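Progress report to the Tomach home technology fund
Hand-held gripper kit review, second report
2023-11-20

Summary

We are past the halfway mark and the review is going well. The first report, in June, covered setup and training. This one covers small, fiddly household items, which is the part we were most looking forward to, and it did not let us down! Jewelry is now our favorite test by a wide margin.

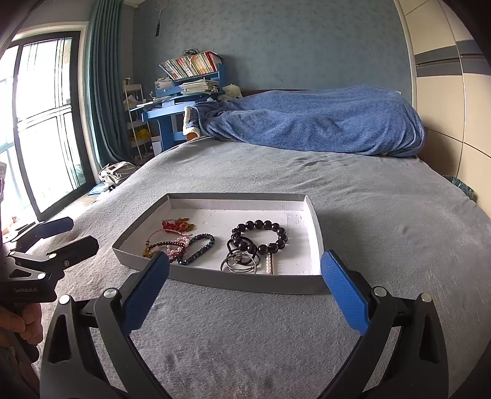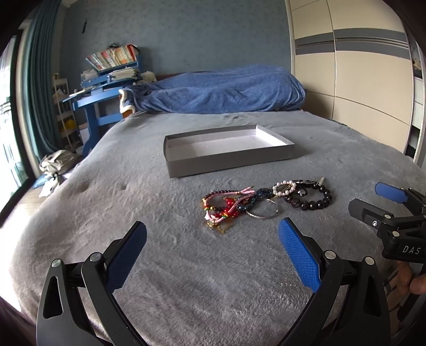
Jewelry work on the bed, gray plush blanket: bracelets in the tray (first) and on the blanket in front of the empty box (second).

What we did this period

We logged 169 takes across 26 household tasks. Every task is done by hand with the grippers, in ordinary rooms, with whatever furniture is already there. The jewelry set asks the operator to move pieces between a shallow tray and the blanket. Beads are round and slippery, cords flop over, and thin bangles like to lie flat, so a single set brings up most of the grasping problems we wanted to look at.

Two operators shared the work, and both have become noticeably more relaxed with the tools. One of them now does a full jewelry set without stopping to reset her grip, something she could not do in June.

How the kit is holding up

Very well so far. The textured blue pads are the best thing about it. Small beads that slid away from the smooth test pads we got from Nonen stay put between these, and you can pick up one strand from a tangle if you come in from the side. The jaws open wide enough that we have never had to switch tools between a tray and the things in it.

We did have trouble with thin rings on soft fabric. The tips push them down into the pile of the blanket and it takes a few tries to get under an edge. Operators have started nudging the ring up against a bigger bracelet first — a nice trick, and we have added it to the task notes.

The other weak spot is comfort. After a long session the wrist gets tired, mainly on tasks that need a low angle. We now stop for a break after every 4 sets, and complaints have dropped.

Data and checking

All takes from this period have been copied to the Lawal storage account and checked once for missing files. We lost two takes to a full memory card. They have been redone. The labeling tool (Evo) handles the jewelry takes fine, though it is slow to load the longer ones, and we have asked for a fix.

Spending

On budget. The only unplanned cost was spare pads, which we ordered early so we would not run short. We have not needed them yet.

Next period

Kitchen drawers and folded laundry come next, followed by a second round of jewelry on a hard tabletop so we can compare it with the blanket. We would also like to try the narrower fingertips if the supplier can send a pair in time. The operators keep asking for them, and so do I.

Request to the fund: please confirm whether the comfort notes should go in the final report or be sent to the supplier now. We are happy to do either.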